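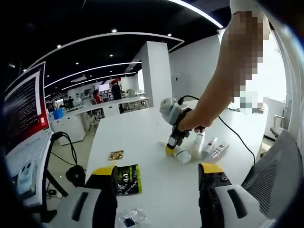
The demo table at Vikholm, second hand-held gripper going in for the bottles

I'd been bugging the folks at Vikholm to let me come see their software group since August, and I finally got over to Clirnville for a visit. Three trains and a very long walk from the last station (I do not recommend my shoes). I write about planners and control code for a living, mostly from my kitchen table, so a day looking at the real thing with the people who maintain it was a treat!

The office is one big open room with a black ceiling and curvy strip lights running across it, and desks along the far side piled with equipment. I liked it right away. It looks like a place where people get things done and then don't put the tools back.

What I came for was Setiawan, their tooling for turning hand-held gripper demonstrations into something a policy can learn from. If you read this blog you know my position on this stuff: the model gets all the attention and the recording pipeline decides whether the thing works. So I was very happy that the first hour was all about clocks. Yes, clocks! Each gripper has its own camera stream and its own finger-width signal, and with two of them going at once you have four streams that all think they know what time it is. Setiawan stamps everything on one host and then nudges the streams into line afterward, using a quick open-and-close of the fingers at the start of every take. An early version lined up on the video alone and drifted by 22 milliseconds over a long take, and their policies learned to close a little late. On a heavy mug you'd never notice. On a light little bottle lying on its side, you shove it across the table and chase it.

That's why I spent so long at the table with the small white bottles and the snack packets. A bottle on its side is a different problem from the same bottle standing up, and the planner has to pick an approach angle before it knows which way the thing will roll. The crumpled clear wrapper is worse. I asked how perception deals with it and got a big laugh, and then a pretty good answer: they stopped trying to segment clear plastic from one view and now keep several guesses alive until the gripper camera gets closer. It costs them compute. They showed me the profile and the wrapper guesses were eating 41 percent of the perception budget, which made me feel a lot better about my own code.

After lunch (cheese sandwich, fine) we got into control. The policy puts out a short chunk of future poses, and a plain old controller underneath smooths them and enforces the limits. I asked why the chunks overlap so much and we ended up at a whiteboard for ages. Short version: they run the policy at 20 hertz, blend the old chunk into the new one, and throw out the blend completely if the two disagree too much about the fingers. Position can be averaged. An open hand and a closed hand can't, because you get a half-closed hand that's no use to anyone. I'd hit exactly this in my own project and fixed it with a horrible pile of if statements, so I took notes.

My one gripe is the replay viewer. It's mostly a terminal with rows and rows of small text, and you need to know the commands by heart to jump to a bad take. They're swapping it out for something called Serkisthorpe, which has a scrubbing timeline and lets you tag failures while you watch. I got to try it for a few minutes and crashed it by tagging the same take twice. They wrote that one down, so I guess I've contributed.

I still want to know how the alignment holds up when somebody forgets the finger squeeze at the start. We ran out of time for that, and I've sent them an email. If they answer I'll add it to the bottom of this post.

Posted 28 December 2018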